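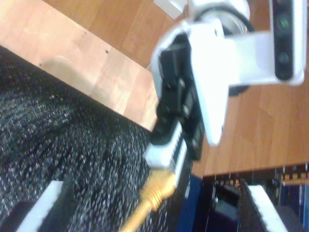

Riku Hamada wants you to stop buying felt
An interview on cables, cloth and whether a work surface needs either

Riku Hamada has strong views on what goes on top of a table. He runs Kekana, a small workshop advice service, and he thinks most people cover good wood for no reason. I went in doubtful and came out a little less so.

"People see a dark speckled cloth and think it looks serious," he says. "Then they drop a screw on it and spend the afternoon on their knees."

Fair enough, although his own place has plenty of the stuff. A gray flecked surface takes up a good part of it, next to the pale wood. When I point this out he shrugs. "It's kind to plugs. A cable end that lands on it doesn't get knocked about. I never said it was useless."

He had, more or less, in a pamphlet for Salia last September. He calls that "the short version."

I tried to get a figure out of him for how much wear a cloth saves. He offered 30 percent, then 33, and could not tell me where either came from. Unathi Radebe, who shares the workshop, laughed from across the room. "He reads these things on boxes," she said. 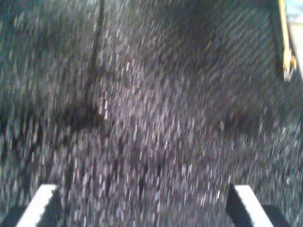 The case for bare wood

Hamada likes varnish because it shows dirt. You wipe it and you know you've wiped it. Radebe isn't convinced, and I'm with her. A glossy top throws the light back at you, and anyone who has tried to find something small in that glare will wonder what has been gained.

"So move the lamp," says Hamada.

"He's been telling me to move the lamp for three years," says Radebe.

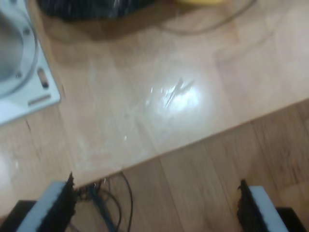
They do agree on cables. Both want them looped loosely and kept off the front edge, and both distrust the Levemum clips that sell for more than they should. Hamada tested a pack and gave it away. Radebe kept hers, and says they hold fine until you need to move anything.

Would he put any of this in writing again? "If Salia asks. I'd leave out the felt."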